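How to check sim rollouts against real ones before you trust the ranking

Quick writeup, doing this between runs. You have a few policies, you want to know which is best without burning a week on the real arm.

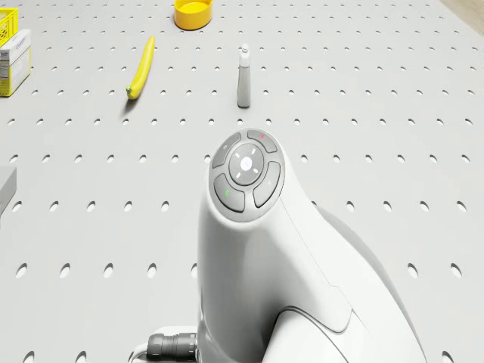

Stemura wrote to ask whether the sim success rate has to match the real one. No. The order has to match. If A beats B on hardware, A should beat B in sim, even when both numbers are off.

Steps:

1. Match the wrist camera first. Field of view, tilt, height. Overlay a real still at 50% and nudge till edges line up. Most of my bad results were this.

2. Fix your start layouts. I use 43, saved as a file. Banana, spray bottle, same poses for every policy – no reshuffling between checkpoints.

3. Run 20 seeds per layout. Log everything, including timeouts. Timeouts are failures, dont drop them.

4. Run a small real set on the same layouts.

5. Rank both lists, compute rank correlation. Low? Back to step 1, then friction, then gripper delay.

Keep textures plain untill step 5 looks ok. Fancy lighting later.

Comments

Randden: what friction on the banana? mine slides out every time

Imora: Gripper delay was it for me. Two frames late, whole ranking flipped. Thanks

Sầm: does step 3 need a GPU or is CPU fine – only have a laptop here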